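Notes on Collecting Demonstrations for a Two-Arm Stacking Policy
3/14/18

I have been asked by several readers to set down how our group gathers the examples from which its manipulation policies are trained. The published reports devote a paragraph to the matter at most. The purpose of this entry is to record the practice in more detail, as it stands at the end of the first collection period of the Kornen project. The views are my own and do not bind the laboratory.

Kornen concerns bimanual tasks, with toy blocks as the working material. Blocks are inexpensive, they tolerate being dropped, and any reader will understand what it means for one to be seated properly on another. They are also less forgiving than they look. The studs must line up before the upper block will sit flat, and a small error in the angle of the wrist is enough to tip the whole stack.

Each example in the collection is called an episode. An episode begins with both arms in the rest pose and ends when the operator presses the pedal. Between those two points the software, which we call Kelemen after the street on which it was first written, records the joint positions of both arms, the state of both grippers and the camera images. The operator then enters one of three labels: complete, incomplete or void. A void episode is one in which the equipment was at fault, and it is excluded from training. An incomplete episode is kept.

The decision to keep incomplete episodes was the subject of some disagreement. Lajos Orbán, who directs the collection, held from the start that an operator who misses a block, opens the gripper and tries again has supplied something valuable, and that a policy trained only on clean work will not know what to do after its first mistake. I was of the contrary opinion. We trained one policy on each basis and ran both on the same starting layouts, and I have since withdrawn my objection. The written procedure now instructs operators to correct their errors within the episode and to let the recording run.

Our sessions consist of 20 episodes, after which the operator must take a break. This limit was set by Rosalie Tanner, who reviewed the early recordings and observed that the motions became shorter and more abrupt as a session went on. The operator was still completing the task – often faster than before – but the approach to each block had lost the pause above the studs that makes a placement reliable. A learning system will copy haste as readily as care. 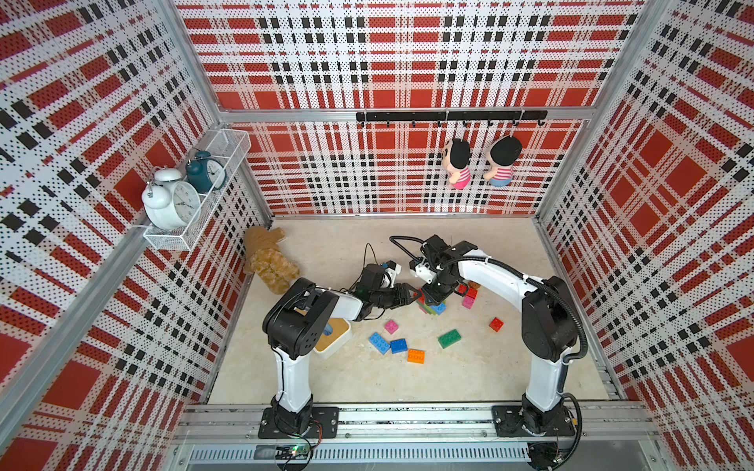
Should the blocks be returned to the same positions before every episode?
The blocks should be scattered afresh each time, because a policy that has only met one layout tends to learn the layout in place of the task.

In our case the scattering is done by hand, and it is governed by a short written rule. The operator gathers the blocks, releases them over the floor of the cell, and moves a block only if it has landed beyond the reach of both arms. It is tempting to straighten the pieces, or to turn them all stud side up, and new operators nearly always do so. The habit has to be corrected early. We lost most of one afternoon's work in the first week to layouts that were far too tidy.

The surroundings are treated on a similar principle. Plaid panels stand behind the work, and soft toys and clocks are kept inside the enclosure. Their purpose is to present the cameras with colors and edges that have nothing to do with the task. The arrangement is altered between sessions and never during one. A policy trained against a plain background performed well in our own cell and poorly when the cell was moved to the second room, where the wall is a different color.

The collection plan divides the work into batches of 80 episodes. At the close of each batch a policy is trained and tested on 11 layouts that have been set aside for that purpose. These layouts are kept as printed sheets, and the blocks are placed by hand to match them. No operator is permitted to practice on them. I would urge this precaution on any group beginning similar work, as it is very easy to let a favorite test arrangement find its way into the training data.

The coordination of the two arms remains our principal difficulty. When both grippers come together over a single stack there is very little room, and operators differ in how they manage it. Some hold the stack steady with the left arm and place with the right. Others alternate. Both methods are sound, but a policy shown an even mixture of the two will sometimes begin one and finish with the other. For the present batch we have asked all operators to steady with the left. The alternating episodes have been moved to a separate folder and may be used later, once the labels are able to distinguish them.

Storage has been a lesser concern. The recordings are copied each evening to the Besteck server, and a checking script compares the length of each camera stream with the length of the joint record. It flagged 29 episodes in the first month, nearly all of them traceable to one loose connector, which has since been replaced.

The next collection period opens in April. The operator handbook is being revised in the meantime, and I intend to post the section on labeling once Ms. Tanner has approved the wording.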